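Washing Up by Hand: Frequently Asked Questions

Gaber Kitchenware -- Help pages
Last revised 2026-07-13

These are the questions we get most often about washing white porcelain and stoneware by hand. They apply to the Onora and Veritz lines and to most other glazed dishes. If your question is about an order or a return, please use the contact form instead.

Can I put my dishes in the dishwasher?

Onora plates and bowls can go in the dishwasher on a normal cycle. Large serving dishes and anything with a shaped or wavy rim are better washed by hand. They tend to knock against the rack, and the rim is the first place to chip. Veritz pieces with a metallic line should always be washed by hand.

What temperature should the water be?

Hot enough to cut grease and comfortable for your hands. For most people that is close to 40 degrees Celsius. Don't pour boiling water into a cold dish, and don't put a dish straight from the oven into the sink. Let it stand on a dry towel or a wooden board until you can hold it without a mitt.

What order should I wash things in?

Glasses first, then flatware, then small plates and bowls, then dinner plates, and serving dishes and pans at the end. Change the water when it turns cloudy or when the suds are gone. If you have a lot of serving dishes, rinse them as you clear the table and leave them on the counter until the sink is free.

How much dish soap do I need?

A teaspoon in a full basin is enough for a family meal. If the dishes feel slick after rinsing, you are using too much. Concentrated soaps need less, so check the bottle.

Can I leave dishes to soak?

Yes, for an hour or two. Overnight is fine for glazed pieces with no chips or cracks. A dish with a chip can take in water through the bare spot, and over time this leaves a gray or brown mark that will not wash out. Don't soak anything that has been glued.

Which sponge or brush is safe on the glaze?

Use a soft sponge, a cotton cloth or a nylon brush. Avoid steel wool and the rough green pads. They don't always leave a scratch you can see, but they dull the shine, and a dull surface holds stains from tea and tomato.

How do I remove gray lines from a white plate?

Those lines are usually metal left behind by knives and forks, and the glaze underneath is normally fine. Make a paste of baking soda and water, rub it on with a damp cloth and rinse. For older marks, use a cream cleaner made for ceramics. Our customer care lead, Doaa El Idrissi, suggests trying a small spot on the underside first -- mainly for patterned pieces.

What about tea and coffee stains?

Fill the cup or bowl with warm water, add a spoonful of baking soda and leave it for 30 minutes. Wipe and rinse. Don't use chlorine bleach on porcelain with a colored or metallic pattern.

My sink is stainless steel. Will it mark the dishes?

It can. A heavy dish dragged across the bottom of a steel sink picks up the same kind of gray line that a knife leaves. Lift dishes in and out, and lay a rubber mat or a folded dishcloth in the basin if you have room. Leave the drain clear so that the water can run out.

Is a single basin enough, or do I need two?

One is enough if you have something to hold the rinsed dishes. A wire basket that sits inside the sink works well in a small kitchen, and the water drains straight down. The Gromarach basket fits basins from 38 centimeters front to back. Measure the inside of the basin, not the outer rim, before you order. The part number is 503.

How should I hold a large oval dish while I wash it?

With both hands, one at the side and the other low on the opposite rim. Keep it over the basin and fairly low, so that it doesn't have far to fall if it slips. Wash the inside first, then turn it and do the back. Food and grease collect around the foot on the underside, and that part is easy to miss.
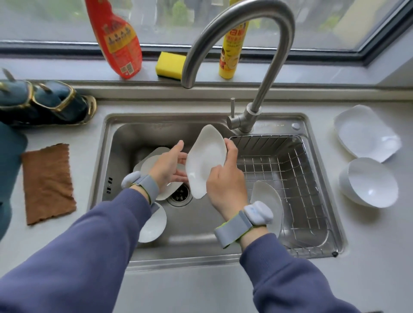
Take out anything you don't need from the basin before you start on a big piece. Most of the chips we hear about come from a serving dish being set down on a bowl or plate that was already in the water. If the faucet has a high spout, you will have room to rinse the dish upright. With a low spout, tilt it and rinse one end at a time.

Can I stand dishes on their edge to dry?

Yes. Plates and flat dishes dry faster upright, and they don't leave a ring of water under the foot. Leave a finger's width between them. Bowls can go on their side or upside down, with one edge raised a little so that air gets in. Don't lean a thin rim against a heavy dish.

How do I dry a dish with a wavy rim?

Prop it at an angle on the counter, on a folded towel, with the lowest part of the rim facing down. Go over the dips in the rim with a cloth afterward. In hard water areas this is where the white spots appear.

Should I towel dry or air dry?

Either is fine. Towel drying prevents water spots. Use a clean linen or cotton towel and change it when it gets damp -- a wet towel only moves the water around.

How do I get rid of hard water spots?

Mix one part white vinegar with 2 parts water, wipe it over the dish, wait a minute and rinse. You can use the same mix on a steel faucet or a wire basket, but rinse it off well. Don't leave vinegar on metallic trim.

How do I clean the drying basket?

Wash it once a week in hot soapy water with a brush, including the places where the rods cross. Dry it before putting it back. If it has rubber or plastic feet, take them off if they are removable and wash them separately.

My dish has a small chip. Can I keep using it?

We don't recommend it for food. The edge can be sharp, and the bare spot is hard to keep clean. Single replacement pieces in the Onora line can be ordered all year. Replacement Veritz pieces are restocked each September.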